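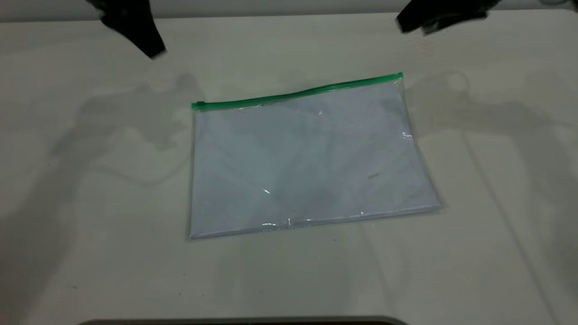
Chiharu Aoki asked during review of the previous edition whether the spare filter may be kept in the cabinet under the sink, next to the unit. It may, provided the cabinet is dry and the filter remains sealed until the day it is fitted.

Section 5. Replacing the Filter Cartridge

The cartridge in the Curner under-sink water filter must be replaced after 4000 liters or when the indicator shows red, whichever comes first.

CAUTION: Close the cold water valve before starting. Do not use tools on the filter housing.

1. Turn the cold water valve clockwise until it stops.
2. Open the filter faucet and leave it open until the flow ends.
3. Place a shallow tray under the housing.
4. Turn the housing to the left and lower it. Remove the used cartridge.
5. Wash the housing with mild soap and rinse it well. Do not use bleach.

NOTE: Check the rubber ring at the top of the housing. A ring that is cracked or flattened must be replaced. Small parts should be kept together in a closed bag.

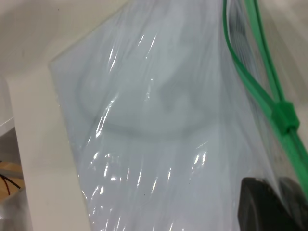

6. Insert the new cartridge with the arrow pointing up.
7. Raise the housing and turn it to the right until hand-tight.
8. Open the cold water valve slowly and check for leaks.
9. Run the filter faucet for five minutes. Discard this water.
10. Hold the reset button for two seconds. The indicator changes to green.

If water drips from the housing, close the valve and repeat steps 4 and 7. If the leak continues, leave the valve closed and contact the Ratau service desk.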